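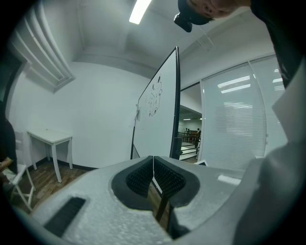 Department of Mechanical Engineering - Applied Robotics Group

Evaluation of the Votent Hand-Held Gripper Kit for Demonstration Recording

Student project report, 27 January 2019
Authors: Yannick Guillot, Jaxon Li

1. Purpose

The group asked us to decide whether the Votent kit is worth buying for the second-year project course. The kit is a gripper that a person carries and operates by hand. A camera on the tool records what the gripper is facing, and the recordings are later used to train an arm. We had two kits on loan from the reseller, Cerkport, and worked with them through December. This report covers handling, the camera view, the software and the documentation. Training results are in the separate report on the Gremetti arm and are not repeated.

2. Setup

Both kits came as parts. Assembly took one of us an afternoon for the first kit and much less for the second. The manual has the finger mounting steps in the wrong order: the fingers go on before the pads, and following the printed order means taking the fingers off again. Cerkport has been told.

All sessions were held in the project room with the whiteboard, under the ceiling lights and with the blinds left as they were. We did not control the lighting. A course group would not be able to either, so we considered this a fair condition.

3. Camera view

The body of the gripper takes up the lower part of every recording. It is light gray with a V-shaped notch in the middle, lined with black foam. The notch turned out to be a useful reference. If the camera has shifted in its mount, the notch is no longer centered, and this can be seen before any time is spent on recording. We added it to our start-of-session check.

The view is wide. With the tool held level it takes in the whiteboard, the glass partition, the open doorway and whoever is nearby. For our purposes this was more than needed. Course groups should agree on where people stand before recording starts.

A finger close to the camera is out of focus. The focus is fixed and the manual gives no way to change it. For tasks where the object is at the fingertips this did not stop us from labeling the recordings, but small parts such as washers were hard to make out.

The matte surface of the body keeps glare low, although a bright patch can still appear where it catches the light. We saw no need to cover it.

4. Recording

We recorded 300 demonstrations of a pick-and-place task, split between the two of us. Of these, 20 were rejected. Most rejected recordings had the same fault, a gap in the position data after a fast turn of the wrist. Slower turns avoided it. The Ursu recording software reports the gap only when the file is closed, so the operator finds out after the demonstration is over. A warning during recording would save time.

Weight was acceptable for short sessions. Jaxon, who has smaller hands, found the trigger too far from the grip and changed hands often. There is no adjustment for this.

5. Support

Cerkport answered both of our questions, the first on the same day. The second, on replacement foam, took over a week. The foam can be ordered separately - the reseller's site does not list it, and one has to ask.

6. Recommendation

We recommend buying the kit for the course, with spare foam included in the order. Groups should be given our corrected assembly sheet in place of the printed one. The kit is not recommended for tasks with very small parts until a camera with adjustable focus is available.

The corrected sheet and the list of rejected recordings are in the group folder under the project name.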